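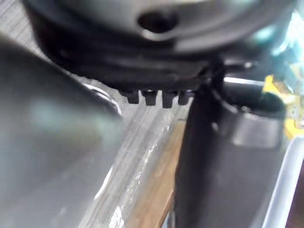

Sonosby Parish Register Transcriptions: Data Card

Reading time: 2 minutes

## Summary

This dataset contains transcribed burial and baptism entries from the Sonosby parish registers, closing with the entries for 1939. It was prepared by the Cloutier Local Records Office for family historians, students, and researchers in population history. The current release covers 16 register volumes.

## Contents

- `baptisms.csv`: one row for each baptism entry
- `burials.csv`: one row for each burial entry
- `places.csv`: place names as written, with the modern spelling where known
- `notes.txt`: remarks on damaged or missing pages

Volume 7 has no entries for April 1871. The gap is present in the original register and has been left as it stands.

## Transcription rules

1. Names are copied as written, including abbreviations. "Wm." is not expanded to "William."
2. Dates are given in year-month-day order. The original wording is kept in a separate column.
3. Words that could not be read are marked `[illegible]`. Doubtful readings are followed by a question mark.
4. Marginal notes are entered in the `margin` column and are not merged with the main entry.
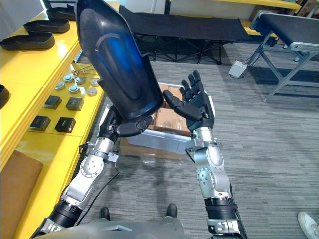

## Known limits

A total of 193 entries carry at least one doubtful reading. Ages at burial were often stated by relatives and should be treated with caution. Occupations are recorded unevenly before 1840.

## Use and citation

The files may be copied and reused with credit to the Cloutier Local Records Office. Corrections should be sent in writing to Ravinder Hawthorne, Records Editor, quoting the volume and page number.

Last revised: Aug 29, 2024

Related items

- Trusa Land Tax Returns
- Brasa School Admission Books
- Sonosby Tithe Map Index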